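Home Arms Grippers Spares Care & Setup Contact
Search the shop... Go

Sirnura wrist and gripper kit, bench version

I've had this kit bolted to my own bench arm since May, so I'm writing the page myself instead of pasting in the maker's leaflet (sorry, Wiselard, it's a lovely leaflet). You get the gripper body, a pair of fingers, the wrist bracket, a cable and 8 screws, plus two spares, and I promise you'll drop one!

Setting up took me a Saturday morning. Fit the bracket first, then the gripper, then leave the cable until last and give it more slack than looks sensible. My first go was far too tight and the plug worked its way out every time the wrist turned over. Hường Cù at our Granstead workshop likes a big lazy loop that comes back in low down, and I've copied her ever since.

For checking the finger height I use a basket and a few coloured bits. Start high, come down in small steps, and stop the moment a finger touches the weave.
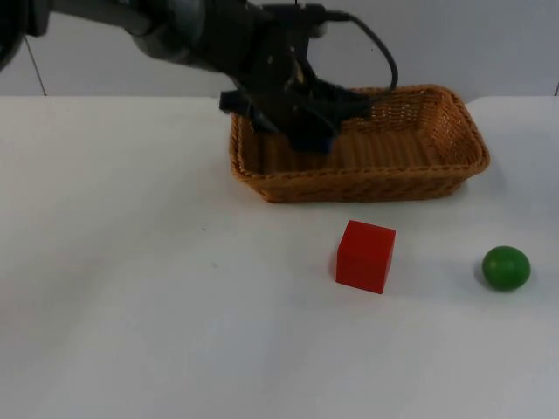
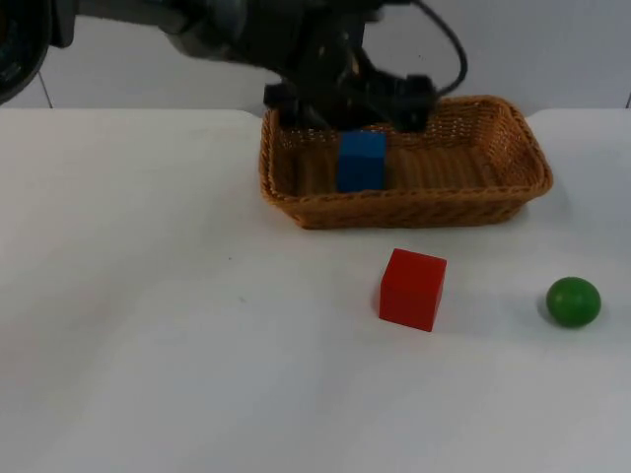 Red cube on the table in all three, basket behind it.

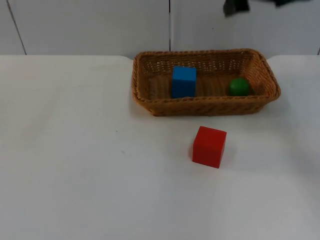 How often do the finger screws need tightening?

Every 25 hours of running for the first few weeks, then whenever you grease the wrist. Use the short key in the box and stop when it feels snug, as the threads in the bracket are fairly soft and I've already stripped one being keen.

Greasing is every 4000 cycles. A pea-sized dab of the Tôn grease on the wrist joint, run it round by hand with the power off, wipe away whatever squeezes out. Keep it well off the finger faces or you'll be chasing slippery blocks all afternoon (ask me how I know).

If the fingers start closing a bit lopsided, take them off, clean the slides with a dry cloth and set the zero again before you order anything. Mine needed that once and has been fine since. Replacement fingers are sold in pairs, part 667, and they fit the older bracket too.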